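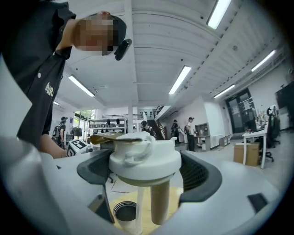
Figure 1. Bottle lid with straw between the textured finger pads of the hand-held gripper, bottle task.

Evaluation of the Piltport Hand-Held Gripper Kit for Recording Household Tasks
Wiebke Janssen and Yeshi Ambaye
Project report, October 10, 2026

1. Purpose
The kit is sold by Schwerdtfeger as a complete set for recording manipulation data without a robot arm. Our project tested whether a two-person student team could set it up, learn to use it and produce recordings good enough for training. We did not train a policy. The questions were limited to handling, tracking and the share of usable recordings.

2. Setup
The kit came with two grippers, spare finger pads, a set of printed markers and a license for the Dirnimano recording software. Assembly followed the printed manual. Calibration failed on the first attempt under the default exposure setting and passed after we lowered it. The manual does not mention exposure, and the support page lists it only under known issues.

All sessions took place in September in the shared hall. Ceiling lights stayed on throughout. People working elsewhere in the hall were allowed to walk through the background.

3. Tasks
Three tasks were recorded: folding a cloth, sorting cutlery, and picking up and placing a bottle lid. The lid used in the third task (Figure 1) has a domed top, a side spout, a looped carrying handle and a straw underneath. It was chosen as the hardest of the three because there are several places to grip it and most of them are poor. Gripping by the handle let the lid swing. Gripping across the cap was stable, but the straw had to clear the work surface before any sideways motion.

4. Results
We recorded 700 takes, of which 592 passed the software's tracking check. Of the 108 rejected takes, most came from the bottle task. The usual cause was fast wrist rotation near the end of the motion. Cutlery takes were rejected least often.

A passed check does not mean a good take. In several cloth takes the tracking was clean but the cloth slipped out of the fingers, and these had to be removed by hand. The software has no label for a failed grasp, so we kept a separate spreadsheet.

5. Handling
The ridged pads held smooth plastic well. Cutlery lying flat was difficult, as the fingers are too thick to get under a fork handle. Wrist fatigue was noticeable after long sessions, and we switched operators between tasks.

6. Assessment
The hardware is suitable for student projects. The Jademitz clip-on pads, sold separately, may help with flat objects but were not tested. We recommend that the lab keep the kit, set exposure manually before calibration, and add a failed-grasp column to the session log.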